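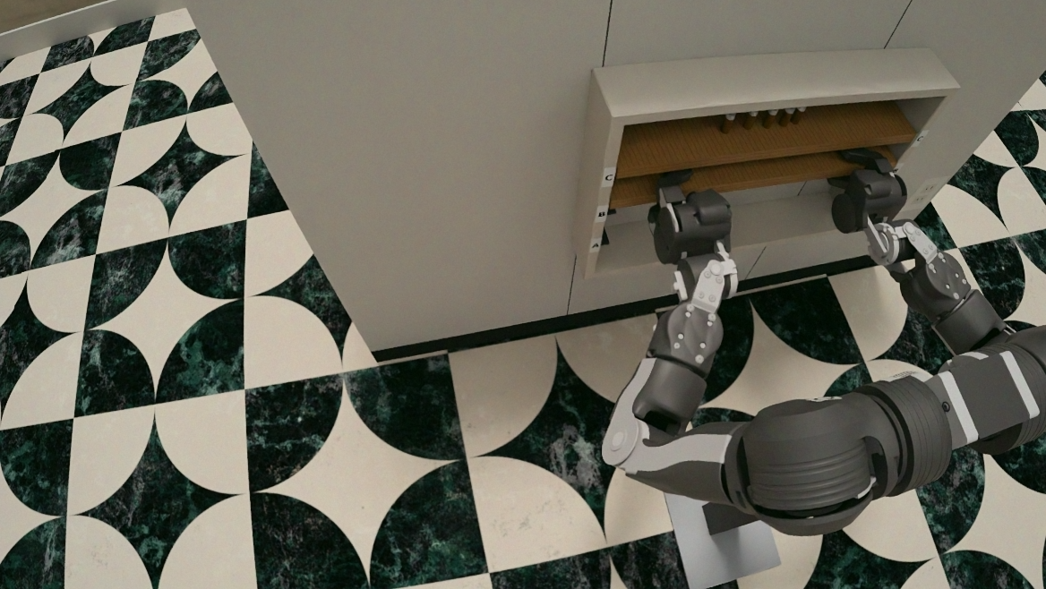

Terkell Recessed Shelf Inserts: Frequently Asked Questions

Last revised 30 December 2014

Planning and measuring

What is a recessed insert?
A box without doors that sits in an opening cut into the face of a tall cabinet. The body of the insert is inside the cabinet and the frame stays outside, where it covers the cut edge. All Terkell inserts are sold as a body, a frame and a bag of fixings. Boards are ordered separately.

Which cabinets will take one?
Any cabinet with a flat front panel at least 16 mm thick and a clear interior depth of 200 mm or more. The insert cannot be fitted across a door joint. Hollow-core panels are acceptable only if a solid batten is glued in behind the cut line on all four sides.

How do I measure the opening?
Measure the width at the top, middle and bottom and use the smallest figure. Do the same for the height at left, center and right. Then measure both diagonals. If the diagonals differ by more than 3 mm, correct the opening before ordering. The frame will hide a gap but it will not pull a crooked opening square.

How much clearance should I leave?
The opening should be 4 mm wider and 4 mm taller than the body. Do not add clearance for the frame.

Can I place the insert close to the side of the cabinet?
Yes, down to 60 mm from the side panel. Below that the fixing clips cannot be turned from inside. If you have the older Gautier clip set, the minimum is 75 mm.

What is the difference between the Cekier and Gautier bodies?
Depth and fixing method. The Cekier body is 153 mm deep and is held by four spring clips. The Gautier body is 188 mm deep and is held by screws through the side walls, so it needs battens. Frames are interchangeable between the two. Boards are not.

Boards

How are the boards supported?
On 5 mm steel pins, four per board. The holes are drilled at 32 mm spacing. Push each pin fully home before loading the board - a pin that stands out by even 2 mm will tilt under weight.

What load can a board carry?
The limit is 10 kg per board for both bodies, evenly spread. The figure assumes a solid cabinet panel and all fixings in use. It does not rise if you fit a thicker board.

Can I cut boards down myself?
Veneered boards can be cut with a fine-tooth blade, good face up on a table saw and good face down with a hand-held circular saw. Score the line first. Seal the cut edge within a day or two. Mostar boards have a wrapped front edge and should be cut only at the back or the ends.

Why is my board bowed?
Usually because one face was finished and the other left bare. Apply the same number of coats to both faces. A board with less than 2 mm of bow can be turned over and will often flatten under load. We replace boards with more than 2 mm of bow on delivery, provided they have not been cut or coated.

Installation

Do I have to empty the cabinet?
Yes. You need to reach the back of the front panel.

Does the cabinet need to be fixed to the wall?
Any cabinet over 1,200 mm tall must be fixed to the wall at the top before the opening is cut. Removing part of the front panel reduces its stiffness, and a loaded insert moves weight forward. Use fixings suited to the wall. We do not supply them.

What do I cut with?
A jigsaw with a down-cut blade, or a router and straight template. Drill a 10 mm starter hole inside each corner. Apply masking tape over the cut line if the panel is painted or foil-faced.

The frame does not sit flat. What is wrong?
Check in this order:
Chips or raised paint around the cut edge.
Clips tightened on one side only.
A panel that has bowed since the cut was made.
In the third case, clamp the panel flat against a straight batten, screw the batten from the inside, and refit.

Can the frame be glued?
It can, but it will then have to be destroyed to remove the body. If you want a silent joint, use thin felt tape behind the frame.

Finishing and care

Can the frame be painted?
Yes. Frames are supplied primed. Sand lightly with 240 grit, wipe down, and apply two thin coats. Allow a full day before pressing the frame against the cabinet - soft paint will bond to the panel and lift when the frame is taken off.

How do I clean it?
Damp cloth, mild soap, dry cloth. Do not use ammonia cleaners on Mostar boards. They dull the edge wrap.

Ordering and returns

Are older sizes still available?
The 140 mm body was withdrawn in July. Frames and pins for it remain in stock. Boards for it can be cut to order.

Can I return a body that has been test-fitted?
Yes, if the clips are unbent and no screws have been driven. Boards cut to order are not returnable.

What do you need with a warranty claim?
Order number, body type, panel thickness, and the measured opening including both diagonals. Claims sent without the diagonals are put on hold until we have them.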